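Is the Rakena kitchen kit worth it for a beginner group?
Posted 21st October by birley_bench

We have a robot arm with a two-finger gripper and want a ready-made set of toy kitchen things to practise picking up. Flastance sell the Rakena kit for 100 pounds. Has anyone used it? I mainly want to know if the pieces vary enough in shape.

Loukia Gkikas
Yes, I'd buy it again. The plate is the hard one – it sits low and wide. Start with the ketchup bottle. The fruit is fine once you slow the arm down. Ours came in 5 days. Mine on the bench:
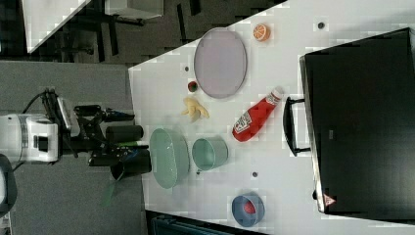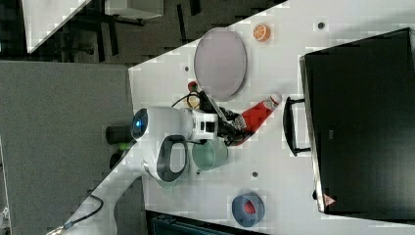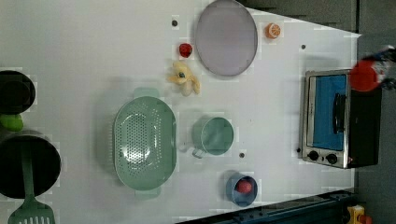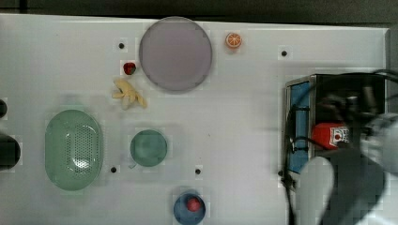 ponico_fan
Loukia is right about the plate, but I'd haggle over the price. I got 2 sets from Flastance in February and they took a bit off. Their support never answered my email about spare fruit, so ring them.

tam1233
no idea about that one, I just use stuff from the charity shop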